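Features > Football > Women's Game

Print this article | E-mail to a friend

Search the archive Go

I drove up to Brorkport in September to watch Perrine Royer play, and I was late, so I missed her first goal. She got two more (of course she did!) and Chisholm beat Jukport 3-0 in the kind of rain that gets inside your socks.

She's 20 and she already runs that midfield. Her coach, Gavin Leckie, wanted to talk about her left foot – I wanted to talk about how she never seems to look at the ball.

"She gets that from her sister," he told me.
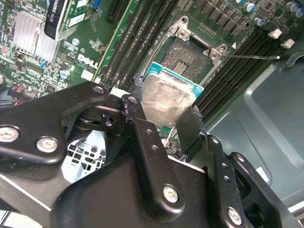 Noémie is 24 and plays center back on the same team, and she shouts for the full ninety. I could hear her from the parking lot. Perrine says she tunes it out, mostly, though she did turn around twice while I was watching.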